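List: Potluck and Picnic Planning
Date: Sat 3 February
Subject: Re: Taping out the table for the April supper

Hi everyone,

On Thursday night a member wrote:

> I like the idea of marking out the serving table but I can't picture
> it. Do we tape the paper or tape the table? Does everything get its
> own square? And are we still using the green trays, or did we decide
> they were too small for the dinner plates? I have 72 of the white
> plates in my garage and I'd like to know if I should bring them all
> or buy something else. Also, please tell me we aren't doing place
> cards again.

No place cards, I promise! And bring all 72, please. We have 206 people signed up for the Ernstead supper and the hall at Pascual is lending us another 100, so with yours and the ones in my basement we should squeak through if the little kids eat off the paper ones.

Now the tape. I am so happy with this idea that I've been boring my whole family with it. You cover the surface first, pull it as smooth as you can, and then run your blue tape right over the top in long lines from one end to the other. After that you go back and do the crosswise pieces. Every tray, plate, pitcher and bread basket gets a cell, and when something is empty you can spot the gap from the kitchen door. At the Nunell lunch last year we had three bowls of coleslaw at one end and not a single fork at the other, and I would like to never do that again.

As for the trays, yes, the green ones are in. A round plate sits inside one fine, and you can put the spoons right on the plate. I had been picturing a separate jar for spoons on every table, but I like this a lot better, particularly for the toddler table where jars get knocked over. 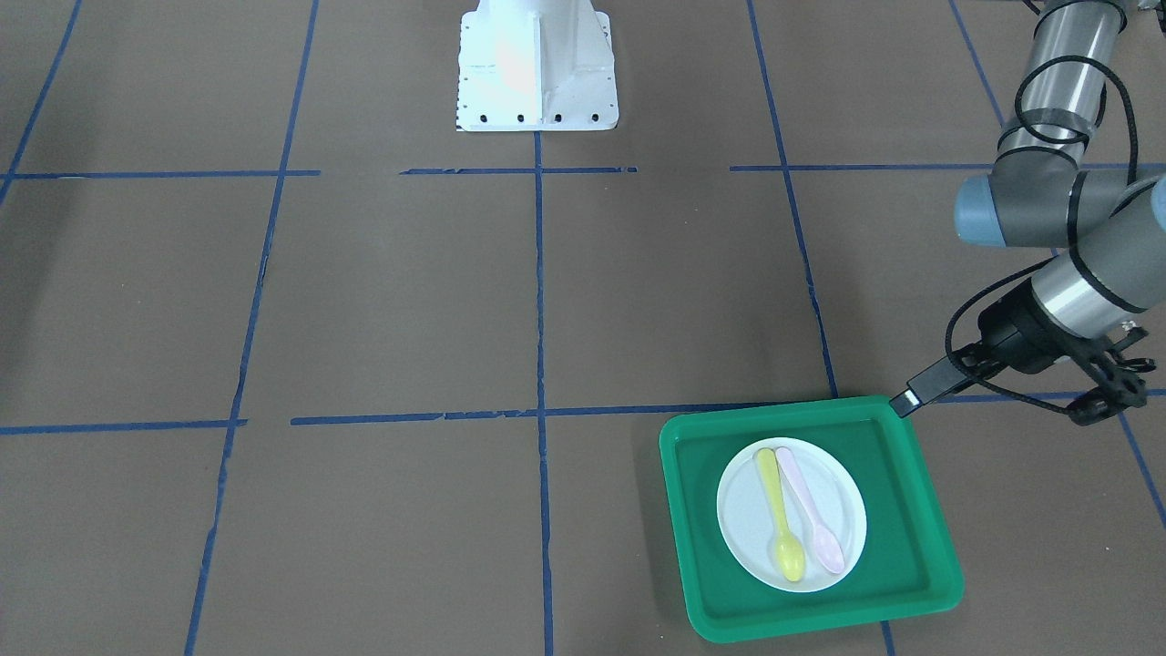
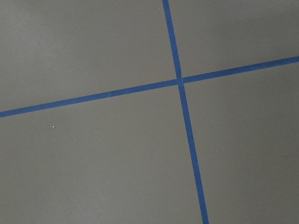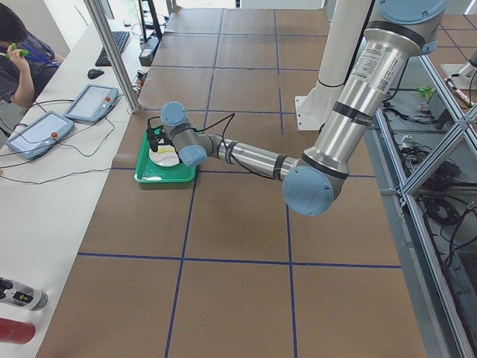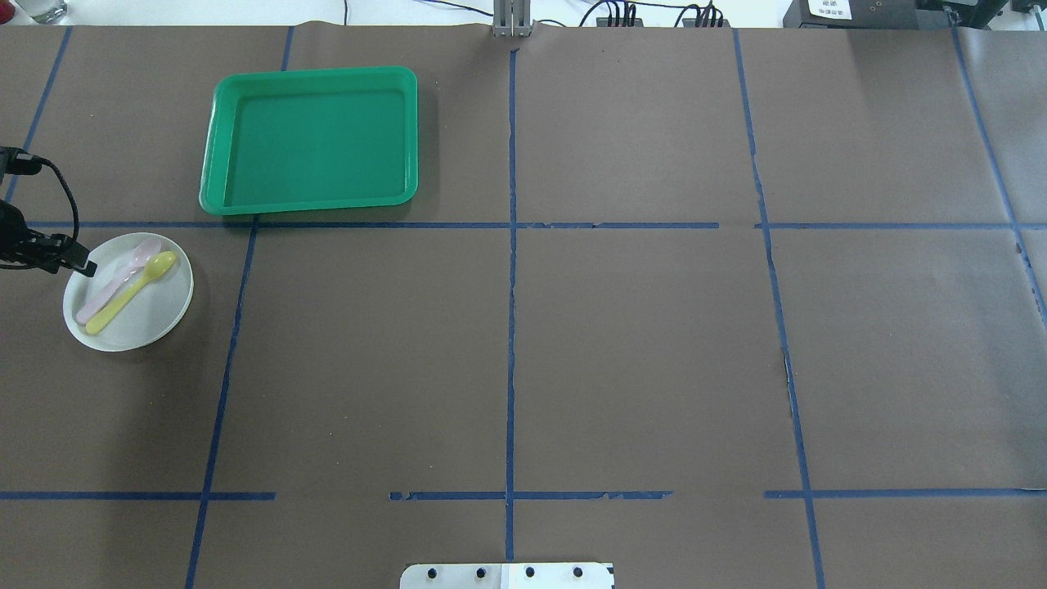 Blue tape grid, with the green tray and white plate in the first, third and last pictures.

A few things about the tape, for whoever is on setup with me. Don't fuss over getting the lines square. Mine wander all over the place when I do a long table and it makes no difference once the food is out. Where two strips cross, just lay one over the other and press down hard with your thumb. If you run out halfway along, start the next piece a bit to the side or leave a gap, it's fine. The ends do fray when you tear them, so bring scissors if that sort of thing bothers you (it bothers me, I will have scissors).

Please stick to painter's tape. I tried some bright yellow stuff from the Plivum store because it was so cheerful and it took me a whole evening to get the gum off my dining table. The blue peels up in one go. I have two rolls left and we'll want more than that, so if you have a half roll sitting in a drawer, toss it in your bag.

On spoons: the pink and yellow plastic ones are perfect for the kids, and they look so sweet together on a white plate! I'd love to put one of each at every place on the toddler table and let them fight it out. We have 50 in the box. If you took any home after the fall picnic, check your kitchen, they turn up in the strangest drawers.

What I haven't worked out yet is the drinks end. Pitchers drip, and wet paper tears the minute you lift anything off it. Would it be better to stand the pitchers in green trays too? That would use up four or five of them and I'm not sure how many we have. They were stacked in the closet by the stage the last time I looked. If somebody is over there this week, could you count them and write back to the list? And have a look at the big roll of brown paper while you're in there, because it felt pretty light in January.

Setup is from two o'clock on the day. Taping goes much faster with two people, one at each end pulling it tight, so come with a friend. We'll do the long tables first and the dessert table last, and dessert can have smaller squares because of all the pie plates.

To the person with the garage full of plates: can you bring them by the Wednesday before? I want to run them through the hall dishwasher and it only takes a few at a time.

So excited for this one!

> Also does anyone still have the big coffee urn? It isn't in the
> closet where it used to be.

It's at my house, under the stairs. I'll bring it, and the filters.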